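Claremia Plaid and Olive Cloth Set
Sold by Friesen Home Goods, Jurnville

Two cloths sold together: one plaid in rust red and cream, one plain in olive green. The plaid is the heavier of the two. The olive is thin and lets a little light through. Item 600 in the household list.

The plaid and olive cloths, with a teal basket

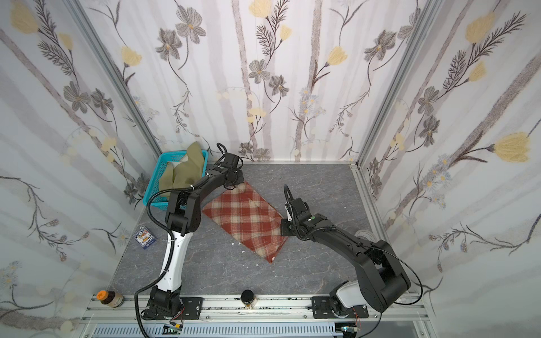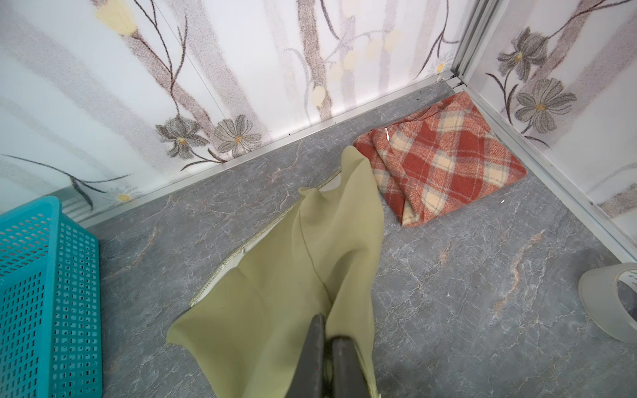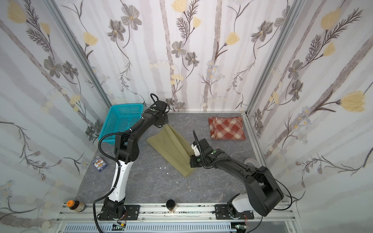 Carolina Bastos wrote in to say that she keeps the plaid one on the back of a chair and uses the olive over bread dough, and that the olive dries overnight on a rail, even in December. She would like to see the plaid in a larger size. She also asked if the two could be bought separately. At present they can't.

Care
Wash the two cloths apart the first time. Cool water, mild soap, no bleach. Dry flat or over a rail. The olive may be ironed on low from the back. Do not iron the plaid.

Storage
Fold the plaid in half twice and lay it at the bottom of the basket or drawer. The olive creases easily and should go on top. Shake both out before use.

The basket is not part of the set. Any open basket with holes in the sides will do, as long as the cloths are fully dry when they go in.

Ordering
Price per set: $14
Shipping to Parndale: no charge on orders over $100
Returns: unwashed, within 13 days, with the tag still on

Orders are packed at the Jurnville store. For questions about stock, ask for Yvette Boychuk at the counter.

Page updated July 2023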